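Visiting the Amasia at Prulow: an open day on the pier

I have been on enough museum ships to be wary of the words "fully restored." They tend to mean that one compartment has fresh paint and the rest is behind a chain. So when the people who look after the Amasia, a wartime coastal minesweeper, announced that the engine room and the forward berthing would be open for the first time, I drove out to Prulow in July expecting a chain.

There were 2. More on those later.

Parking was in a gravel field behind the old net sheds, and from there you walk the length of the pier to reach the ship. She is smaller than the posters suggest. The posters use a photograph taken from a rowboat, looking up, with the bow gun against the sky. Standing next to her at low water you look down on the wheelhouse roof and think mostly about how seasick those men must have been.

The tours went in groups and ours left at 10:30, late. Our guide was Zainab Chukwu, who has been researching the ship's crew lists, and she was the best thing about the day. She didn't pretend to know what she didn't know. Somebody asked how many mines the Amasia cleared, and I was braced for the figure on the banner at the pier gate, which says 292. Chukwu said she could find that number in one newspaper article printed after the war and nowhere else. The ship's own log, or the part of it that survives, gives no total. She had asked for the banner to be changed. It hasn't been.

I wish the rest of the visit had been run in that spirit. The printed guide, which you pay extra for, repeats the 292 on page one and then goes on to tell you that the Amasia "turned the tide" on her stretch of coast. I would like to know what tide. She was one of a group of wooden sweepers doing dull, frightening work in bad weather, and that seems to me quite enough to be going on with. 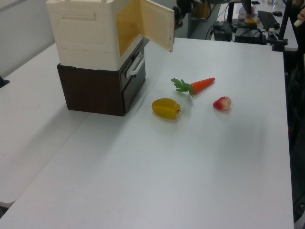
The engine room is worth the climb down. The ladder is steep and I would not try it in sandals, as one man in our group did. Both diesels are in place and the port one has been cleaned to the point where you can read the plates. The starboard one is still a lump of rust and old grease, and I liked it better. Nothing runs. The guide book says the port engine is "operational," but when I asked, the man on duty down there said it turns over by hand, and he said it quietly.

Now the chains. The first was across the forward berthing, the very compartment we had been promised. You can lean over it and see four bunks, a locker and a mannequin in a sweater that looked a good deal newer than the ship. The second was at the foot of the bridge ladder, with a sign about wet paint. I touched the rail and it was dry. Maybe the wet part was higher up.

Back on shore, the exhibit shed holds the sweeping gear, and this is better than I expected. There is a complete set of cutters laid out on trestles in the order they were streamed, with a plain drawing on the wall behind showing how the wire ran out from the stern. I had read descriptions of this a dozen times and never properly followed it until I saw the thing at full size. The kite is heavier than I had pictured. Whoever wrote those labels should be given the guide book to redo.

I was less taken with the Memero room, a dark space with a projector and a soundtrack of explosions. It lasts 30 minutes. Most of the footage is of destroyers, and a good part of it is plainly from a different ocean. The Mollah, the sister ship lost with most of her crew, gets one slide. A family in front of me had come because of a relative aboard her, and they sat through the whole program for it.

The collection box says $2,000 is needed for the deck planking. I put something in. The planking aft of the funnel is soft underfoot, and you don't have to take anybody's word for that.

Coffee is sold at the pier gate until 3, cash only. Ask for the tour with Chukwu if she is on, and leave the printed guide on the table.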